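# The Broker Who Still Picks Up the Phone

Heino Dzene takes his first call at 7:30 in the morning, before the rest of the Budbridge office has its coats off. It is usually a client with a question that a website could have answered. He answers it anyway.

Dzene runs the residential side of Ingvarsson, a mortgage brokerage with 2 offices, one in Budbridge and a smaller one in Wurnthorpe. The firm arranged 1,893 home loans last year. Most were ordinary: a couple moving up from a condo, a family refinancing to fix a roof. The ones he likes to talk about are the others.

"A bank wants to see two years of the same paycheck," he says. "A lot of people don't live like that anymore."

He came to the trade by way of a credit union, where he worked the loan desk for nine years and got used to turning people down. Many of them could have been approved somewhere else. He kept a notebook of those cases, and when Ingvarsson offered him a job in February he brought it with him. The first borrower he called was a piano tuner he had declined the previous fall. She closed on a two-bedroom house in Wurnthorpe that spring.
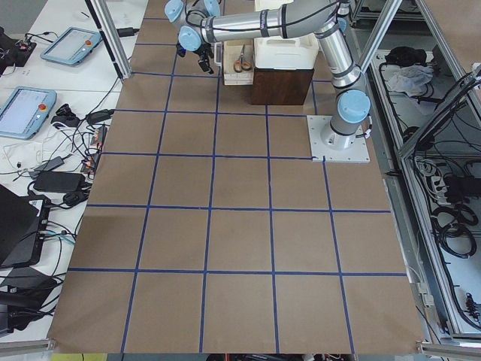

Self-employed borrowers now make up a large part of his work. The paperwork is slow. A salaried applicant might send a dozen pages, while someone with a small business can send a box of them, and a good part of the broker's job is putting those pages in an order that an underwriter will read. Dzene writes a one-page cover letter for every file. It says what the borrower earns, where the money comes from and which number is going to look odd.

"If there's a bad month, I put it in the first paragraph," he says. "They're going to find it."

Last year the firm moved its files to a system called Curnanora, which tracks each loan from application to closing. Dzene was against it. He thought clients would be sent to a login page and left there. He has come around on the document uploads, which save him a drive across town, but he still calls each client himself when an appraisal comes in. Low appraisals get a call the same day.

Fees are a sore point in the business, and he brings them up before being asked. Ingvarsson charges a flat $600 on purchase loans, due at closing, and discloses any lender payment in writing at the first meeting. Some competitors advertise no fee at all. He tells people to get both offers on paper and compare the rate as well as the cost up front.

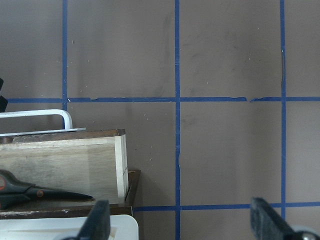
The Wurnthorpe office opened with one desk and a phone line. It has four brokers now, all trained in Budbridge, and each of them spent a month listening in on calls before taking one alone. Dzene says the hardest thing to teach is when to tell a client to wait. He had one that morning, a first-time buyer whose payment would have come to $3,018 a month before taxes and insurance. The lender was willing. Dzene suggested another year of saving and a look at smaller houses.

The buyer said he would think it over. Dzene put a note in the file to call him back in six months — and then wrote the same thing in the notebook.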